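The Second Hand Is the Hard One

By Rattana Khunthong
16 December 2023

Most arguments about robot teaching are conducted as if the robot had one arm. The comparison is familiar. Either you take hold of the arm and move it through the task, which the older manuals call lead-through, or you drive it from somewhere else with a second device and let it follow. The first is cheap and the second is clean. People pick a side according to what equipment they already own.

I have done both for a living, first at Nirkham, where we taught arms to load fixtures, and now at Rarnard, where the tasks are household ones and come in pairs of hands. My position is that for two-armed work on soft or loose objects, remote control should be the default, hand guiding should be kept for a short list of exceptions, and the time spent arguing over interfaces would be better spent on deciding what counts as an acceptable demonstration.

Start with the mechanical objection to hand guiding. When I grip a forearm link and push, the joint torques contain my push. The motor currents contain it too. If the policy is going to see only positions, this can be tolerated. If it is going to see anything related to load, the recording is contaminated at exactly the moments that matter, when the fingers meet the object and the object pushes back. You can subtract an estimate of the operator. I have tried it, and the residual was larger than the contact force we wanted.

The camera objection is worse. A person guiding an arm stands next to it. Sleeves and knuckles cover the fingers. A policy trained on those images learns that a successful grasp is accompanied by a human wrist, and at run time there is no wrist. Masking helps with the pixels and does nothing for what was hidden behind them.

Then there is the number of hands available. One person can guide one arm well. Guiding two arms at once, one in each hand, is possible with small ones if they are backdrivable, but the operator has nothing left with which to work the grippers, and both elbows tend to drift into postures that no one would choose. Two people can guide an arm each. Aoi Ikeda and I spent most of an August on this arrangement. What we recorded was a negotiation between two people, with pauses in it while one waited for the other, and the trained policy reproduced the pauses faithfully.
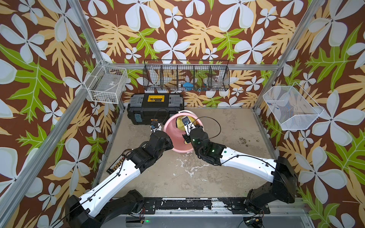 Leader and follower control removes all three problems. The operator holds a pair of leader arms with the same joint layout, outside the cell, and one nervous system runs both sides. Coordination comes for free. If the left gripper should stay put while the right one goes after a cloth, the operator simply keeps the left hand still, the way anyone does at a sink. If a basin tips when something is pulled from it, the other hand is there to steady it, and the operator decides whether to use it with no discussion.

The standard complaint is that remote control takes away touch. This is correct, and on low-cost leaders with no force return it is severe. The operator sees the finger reach the cloth and does not feel it. New operators squeeze too hard, pull too far, and press things into the floor of the cell. Ikeda, who disagrees with much of this essay, holds that this is disqualifying for deformable objects, and that a demonstrator who can't feel slip will teach a robot that doesn't respond to slip.

I think she has the facts right and the conclusion wrong. The follower arms in most research cells have no fingertip sensing either. The policy will work from cameras and joint positions. A demonstrator limited to similar information is forced to solve the task using cues that the policy will also have: the fold that tightens, the rim that begins to lift. A demonstrator with better senses solves it using information that never reaches the data. The resulting trajectories look skilled and can't be learned, because the reason for each correction is missing from the record. For the same reason, I would have operators work from the camera views whenever they can stand it, and not from a chair with a direct line of sight into the cell.

Plernwood, the cloth-handling set we assembled this year, holds 3,957 demonstrations. Of these, 308 were recorded by hand guiding before we changed over. I looked at them again while preparing this piece. Taken one at a time they are attractive: smooth approaches, gentle contact, few regrasps. The remote ones are uglier. Fingers miss and come back. A cloth gets dropped on the rim and picked up from there.

I would keep the ugly ones. A robot working alone will miss, and it needs to have seen what follows a miss. Hand guiding suppresses these events, as the person's own dexterity prevents them. Remote control produces them at a natural rate without anyone having to stage them. I make no claim that clumsiness is good in general. An operator who fumbles for half a minute and then succeeds by luck has recorded half a minute of bad advice, and that episode should be discarded.

That brings me to acceptance rules, which get far less attention than they deserve. Ours are short. An episode must begin from a rest pose. It must contain no more than 3 regrasps of the same object. Both arms must be clear of each other at the end. A new operator's first 5 episodes on any task are thrown out unseen. These rules changed the behavior of our trained policies more than the move to a better leader arm did, and they cost nothing but a tedious afternoon of review each week.

The exceptions are real. Hand guiding is the better choice for fixed waypoints, for calibration poses, and for any approach where the clearance is smaller than the backlash in the leader. It is better when the person who knows the task has never used a leader and will be on site for one morning. For single-arm insertion into a rigid part, with the operator's push measured at a separate handle, I would still use it today. The Zapata handle we had at Nirkham did that job well, and I have not seen a remote setup match it for the price.

Ikeda's counterproposal is to correct by hand: run the policy, stop it when it goes wrong, and move the arm to where it should have been. I am less opposed to this than I was a year ago. The corrections are short, so there is less operator in the images, and they land in states the robot reached by itself. My remaining objection is the second arm. When the policy is stopped with both grippers engaged on one object, moving either of them by hand changes the load on the other, and the one left holding usually loses. We are running the comparison on the basin task now, with her writing the correction protocol and me reviewing the episodes.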